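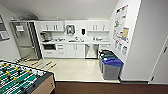

Serpil Canpolat had walked to the sink 17 times since lunch and had yet to wash anything.

"Again," said the voice in her earpiece. "Slower past the refrigerator, please."

She went back to the carpet and started over. The camera sat on her forehead like a miner's lamp, and after 2 hours the strap had begun to itch. Plerkberg was paying for episodes, and an episode was a walk, a reach and a return. The total on the tablet stood at 2787. She had stopped believing in it back in January.

"What does it learn from this?" she asked.

"How people move through a kitchen."

"People don't move like this. I don't move like this. I walk like I'm carrying soup."

The voice belonged to someone at Clondeck, who handled the labels and had never been to the office. He thought it over. "It averages out," he said.

She had heard that before. Everything averaged out, from the time she sneezed to the time she stood for nearly a minute reading the notices above the bins. Somewhere a model was learning that a person who wants water should first study the wall.

She passed the foosball table. When she took the job, people had still played on it at the end of the day, swearing and spinning the rods, and she had asked whether anyone wanted that recorded. It wasn't on the task list. The task list said sink, dishwasher, bins.

"Good one," said the voice. "I'm marking it as natural."

"Which part?"

He didn't answer. She could hear him typing.

Serpil opened the refrigerator, because she was thirsty, and looked for something to drink.

"That's not in the script," he said. "I'll have to throw that one out."

"I know," she said, and kept looking.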